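Zesley Sets Equipment Budget for Bean Portioning Cells, Opens Call for Bids

Sun 10 March 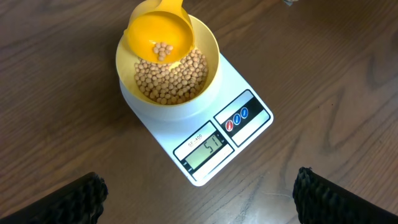 Zesley, the dry goods packer, said today it will buy 2 robot portioning cells for its Prosau plant and is asking suppliers to send in bids before the end of April. The cells will scoop, weigh and hand off dried beans and other pulses in small orders. Installation to follow once a supplier is picked. No date for that yet.

The purchase is the first robot equipment in the company's budget. Planning was led by Rocío Huenchumán, operations director, and Domingo Arancibia, who runs purchasing.

"We've talked about this for three budget cycles," said Huenchumán. "Every time, the quote came in for a big line built for big bags. We don't need a big line. We need something that can pick up a ladle, put soybeans in a bowl, read a scale and stop."

Small orders are the part of the business that has grown. Sample packs, recipe kits, single-meal portions for caterers. They are packed by hand on benches at Prosau and the work backs up before every holiday. Larger bags already go through a filler bought years ago, and that filler stays where it is.

What Zesley is buying

Each cell should come with one arm, a two-finger gripper, a wrist camera, a bench mount and guarding. Bidders can quote a different layout if they explain it. Bench-height work surface, please, the room was laid out for people and the doors are not getting any wider.

The gripper has to hold a hand ladle. Fixed augers and vibrating feeders were looked at and dropped from this round, mostly over cleaning time between products. A ladle goes in the sink. Bidders who want to quote a feeder anyway may do it as a seperate line item, but it will not be scored.

Products for the trial: soybeans first, then chickpeas, lentils, split peas. Beans that are small and round roll off the edge of a scoop if the wrist tips too soon, and that is exactly the thing Zesley wants to see handled.

Scales

A big chunk of the early planning went into scales. The team's bench trials use ordinary kitchen scales, the SF-400 type with a small LCD window, and a bowl on top. Cheap, easy to swap. The software reads the digits through the camera.

That's fine for trials. It is not fine for packs that go out the door with a weight on the label. Bids must include a scale approved for trade use where the plant operates, with a data output, and the price of that scale must be shown on its own line. Arancibia asked for this after the first round of informal quotes.

"Two suppliers buried the scale in the cell price, one left it out entirely," he said. "You can't compare that. I had a spreadsheet with more question marks in it then numbers."

Kitchen scales will stay in use for training and for setting up new products.

What goes in the budget

Zesley is budgeting by total cost over the life of the cell, purchase price is only part of it. Bidders should list:

Cell hardware, delivered
Trade-approved scale and mount
Spare gripper fingers and finger pads, first year
Ladles and bowls, food grade, any supplier
Software license, per year, with renewal price stated
Installation and safety check
Operator training on site
Service visits, with response time
Freight and packing

Finger pads got their own line on purpose. Rubber tips wear, and they will be holding a smooth plastic handle all shift long. If a bidder expects pads to be changed every month, say every month. Zesley would like to know now, not in the fall.

Software renewals too. One informal quote had a first-year license at no charge and nothing at all written down for year two. That will be treated as an incomplete bid this time.

Power, air and network drops at Prosau are being paid for out of the building budget and should not be in the bid. Drawings of the room are in the bid packet.

How bids will be tested

Short-listed suppliers will run a trial at Prosau on their own equipment or on a loaner arm. The trial is 664 portions over one working day, mixed target weights, operator breaks included. Bowls get refilled by a person, same as they would be in normal running.

Target weights will be given on the morning of the trial. Some will be small enough that a single ladle is too much and the arm has to tip part of it back. Overweight portions count against the score, underweight portions count more. A spilled bean is a spilled bean, sweep it up and keep going, but the time keeps running.

Changeover from one product to the next must take no more than 40 minutes including washdown of anything that touches food. Zesley staff will do the changeover themselves, with the supplier's written instructions and nobody from the supplier helping. Huenchumán was firm on that point.

"If my crew can't do it from the sheet, the sheet is wrong," she said.

Where the numbers came from

The company spent the winter logging its small orders to work out how much equipment it needed. The log covers 3,577 hand-packed orders, with product, target weight, time on the bench and whether the pack had to be redone. A cleaned-up version goes to every bidder that signs the confidentiality form. Customer names are out.

The log changed the plan. Early drafts called for a single larger cell with a shared hopper. After going through the orders, the team saw that product changes were eating the day, the scooping itself less so. Smaller cells, each one left on a product for longer, looked better on paper and were cheaper to add to later. So the plan moved to a pair.

Zesley also looked at leasing. Still an option. Bidders may quote a lease next to a purchase price, same equipment, same service terms, and the company will pick after it has both. Used arms will be considered if hours are documented and the controller is still supported by its maker.

Staffing

Bench packers at Prosau were briefed last week. The cells will be run by people who now pack by hand, and pay for cell operators will be set before the equipment arrives. Some hand packing stays, for gift boxes and anything with more than one product in a pouch. Packers will also sit in on the supplier trials and fill out a score sheet of their own, covering noise, reach, cleaning and how easy it is to clear a dropped ladle.

"They know where the beans go when they go wrong," said Arancibia. "I'd be dumb not to ask."

Timeline

Bid packets are available now. Written questions are welcome, and answers will go to all registered bidders at the same time so everyone has the same information. Bids close at the end of April. Late bids go back unopened. Short-list notices follow, then trials, then a decision. Zesley may buy one cell first and the second after acceptance, and bidders should state whether their price holds if the order is split that way.

Bidders from outside the region are welcome but must name a service contact who can get to the plant. Remote support alone isn't enough for this one.

How to get the bid packet

Ask for the Prosau portioning cell packet from Domingo Arancibia in Zesley purchasing. Include company name, a contact person, and whether you plan to quote one layout or several. The packet has the room drawings, the product list, the wash procedure, the bid form and the trial rules. Please use the bid form. Prices sent in the body of an email will not be entered.

Press questions go to Rocío Huenchumán's office. Plant visits for press can be aranged on trial days, closed shoes and hair nets required, no exceptions.

About Zesley

Zesley packs dried beans, peas, lentils and grains for grocers, caterers and meal kit companies. Its small-order room and main bag line are both at the Prosau plant.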